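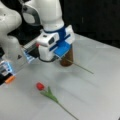
Volume 20, Issue 4

VISIT REPORT: GRIPPER COMPARISON DAY AT THE KALLALCOMBE HANDLING LABORATORY

On April 19, 2025, members of our regional automation group visited the laboratory at Kallalcombe, which has been comparing end effectors for light and fragile goods since February. The visit was hosted by Nga Đoàn, head of the handling section. Two makes of gripper were under discussion, the Lesis and the Yimer, along with the Husidberg controller on which the laboratory runs both.

The test task is drawn from the cut-flower trade. An artificial tulip is laid on a pale table, and the arm must take it by the stem and place it upright in a brown cup. The laboratory chose artificial stems so that every trial begins with the same diameter and stiffness. Visitors from the packaging side asked whether this made the task too easy. Ms. Đoàn replied that a thin round stem on a flat surface leaves very little clearance for the fingertips, and that most of the failures on record occur at the pick and very few at the cup.

Grip force was the first topic of the morning. Each gripper is given a series of 100 trials at a fixed closing speed, and the series is repeated after the fingers have been changed. In the February series, the Lesis gripper completed 81 placements with its standard fingers. The Yimer series had to be restarted after a cable fault and was still in progress, so no figure was given to us. Several members felt that the report should wait for both, but the laboratory was content to have the first number quoted.

Finger shape drew the most questions. Parallel fingers with flat faces hold a stem well once it is between them, but the stem can turn in the grip if it is taken far from its balance point. 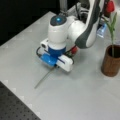 Cameras and the view from the wrist

The second session dealt with cameras. The laboratory records from fixed positions beside the table and from a small unit at the wrist, and the controller can be set to use either or both. The fixed view shows the whole approach. The wrist view is better close to the stem, although at some points in the motion it contains very little to work with.

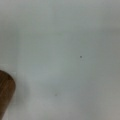

Wrist camera view, with a brown rounded object at lower left.

Members with experience in bin picking noted that a plain, pale surface gives a close camera few features to follow. The laboratory has considered a printed mat but prefers to keep the table plain until the present series is finished — a change now would make the earlier results hard to compare.
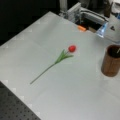

Artificial tulip on the table, brown container at right.

The afternoon closed with a discussion of cost. Ms. Đoàn put the price of a replacement finger set at 600 dollars and advised members to include at least one spare set in any purchase. Copies of the trial sheet may be requested from the group's office, and the Yimer results will be printed in these pages when they are received.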